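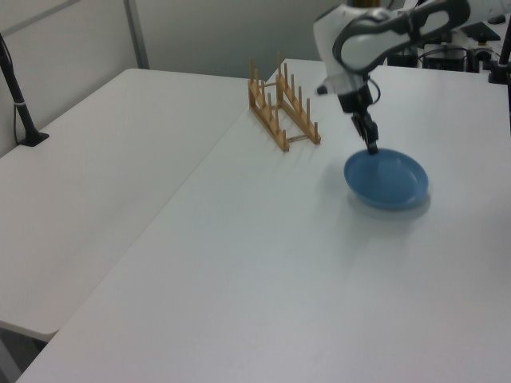
Can a shop steward stay in the room while the safety inspector interviews people?

Posted by gluepot_gail in Workplace Safety and Unions
25 September 2025

Hi everyone! First post, long-time reader, and I love how much people share in this group.

I was elected steward in June at a packing plant in Dutuvcombe. We have 31 people on our shift, and I'm the first steward the shift has had in years, so there's no old hand to ask. A state safety inspector is coming back to follow up on a complaint about blocked exits and a guard that keeps getting taken off the strapping machine. On the first visit she talked to two of our folks in the break room with the plant manager, Mr. Engelhardt, sitting right there at the next table. Both of them told me later they clammed up completely.

What I want to know:

Can I sit in on those interviews if the worker wants me there? Can the manager sit in? And am I allowed to walk around with her on the inspection, or is that only for the company? I don't want to get in her way at all (she seemed really thorough and I was so glad to see her!), I just want our people to feel like they can talk.

Also, one of my coworkers is pretty fired up and has been saying he's going to "give her a piece of his mind" for not writing the company up the first time. Any advice on that would be great too.

Damián Solís
Member, 23 helpful votes

Congratulations on the election, Gail! I was a steward for 17 years at Wovora, mostly in the dye house, and inspections were some of the best days I had in the job, because you get to show somebody who can do something about it exactly what you've been putting in writing.

I'm not a lawyer and your state may run its own safety program, so check with the area office or your local's staff rep. In general, though, in the US:

The walkaround. Workers normally get the chance to have a representative go along on the inspection, same as the employer does. In a union shop that's usually somebody the union picks. Get your name in early. Have your local send the office a short letter saying you're the representative, with your cell number on it, and carry a copy in your pocket. At the opening meeting, introduce yourself and say you'd like to come along. I never once had an inspector be anything but pleased.

The interviews. An inspector can talk to hourly workers in private, and private means no manager. Your people can ask for that right then, in those words: "I'd like to talk to you alone, please." They can also ask to talk off site or by phone after shift, and that worked wonders for us with the quieter folks. If somebody wants you there, have them tell the inspector so themselves. She'll usually say yes, but ask her, and if she'd prefer to speak to the person alone, step out with a smile. Interviews with supervisors are a different thing, and the company will generally have someone sitting in on those.

Before she comes, write down dates. When was the guard off, who told whom, which exit was blocked and with what. Copies of your grievances too, and any work orders. Two pages of plain dates beat an hour of talking, they really do!

About your coworker. Please sit down with him before the visit, and do it somewhere calm, with coffee. I've seen a good case go sideways when a fellow got up in an inspector's face in the parking lot. She left, which she had every right to do, and the next month was all about him and what he'd said, with hardly a word about the forklift. If he's unhappy with how the first visit was handled, he can write to the area director, and a polite letter does get read. Better yet, give him a job. Ours turned out to be wonderful at drawing floor plans.

Let us know how it goes, I'd love to hear!

mokport_nights

Same thing at Mokport, boss hung around the whole time. We just asked the inspector to move and she did, took 2 minutes. Don't let anyone sign a statement they haven't read.

lineworker_tess

Great answer from Damián, I'm saving it. One thing I'd add is retaliation. If anybody gets their hours cut or gets written up after talking to her, the deadline to file can be really short, in some places only a month or so. Tell everyone on your shift that before the visit, and have them come to you the same day if something happens. A lot of people wait to see if it blows over and then they're out of time.

And good luck, Gail! Your shift is lucky to have you.

gluepot_gail

Thank you all so much!! The letter is going out tomorrow, and I've asked the fired-up coworker to put together our list of dates. He's already on page three.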